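3 Mar 2024

My wrists hurt and I have eaten nothing but crackers since breakfast, so this will probably ramble.

First full day driving the arms by myself. Up to now I've been sitting next to Chaimae and handing her things while she did the clever part, but she's off at Tellalix until the end of March and Benedek said well, you've watched enough, you drive. So I drove! I was terrible at it for the whole morning. The thing I keep forgetting is that the arms feel nothing on my behalf. I squeeze the handle, the gripper closes, and my hand gets no news at all about what it closed on. I have to do it all with my eyes, and my eyes are used to being the lazy ones in the team.

The job is baskets. You match each loose basket to the one of the same color up on the shelf — orange, green, red — and bring it over nicely, the way you'd put something away in your own kitchen. Kurniawati wrote the task sheet and it's two lines long. I've spent an entire day on two lines. Mesh is mean stuff to grab. If I come at the rim a little crooked, one finger goes into a slot and then the whole basket swings around like a lampshade, and I have to decide whether to save the run or throw it out. Before lunch I threw out six. Benedek came over, looked at the log, said "hm," and went away again, and I thought about that "hm" for an hour.

Then Abbas sat down with me for a bit (he did the Wonix demos last year, he has hands like a surgeon) and told me to stop correcting. He says beginners make a hundred tiny fixes and the robot learns the fidgeting along with everything else. He wants one approach, a pause, close, lift. If I'm off, I should be off smoothly, back out, and come in again like I meant it. I didn't believe him, and I was a bit sulky about it if I'm being fair, but I tried it on the green one and it was so much better. The pause is what does it for me. I count one-and-two in my head. By the end of the afternoon I was saying it out loud and Hicham, who was at the next desk trying to write up the Karabulut numbers, asked me very politely to stop.

My left hand is still much worse than my right. I'm fine when only one arm is moving, but as soon as I think about the right arm holding something up, the left one starts to drift, as if it had heard a noise somewhere. I've asked Kurniawati if I can do a couple of left-only sessions and she said yes, but not on Zorgate time, so that means staying late. Fine. I'd like to be good at this.

What I can't get over is how strange it is to look at your own habits. We played back one of the afternoon runs and I could tell it was me. I tip things! I always tip the basket before I move it, and I do the same with laundry at home, I checked when I got in. Mom does it too. So now there's going to be a robot somewhere that tips baskets because my mother does, and she has no idea. I'm going to call her tomorrow and tell her.

Good runs kept by the end: not saying. More than Benedek expected, going by his face, and fewer than Chaimae would have done before her first coffee. I also want to ask whether we could lower the stool, my shoulders are up by my ears after an hour, and whether anyone else gets the thing where you reach for your mug and pause above it for a count of two before you close your hand. I did that at dinner. (Crackers don't count as dinner, I know. There was also a mug.)

Tomorrow more baskets. Hicham is bringing headphones. Printed this one out and taped it in.
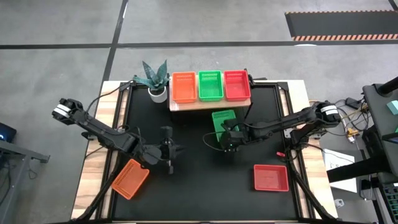
Green one up in the right gripper, orange and red still to do.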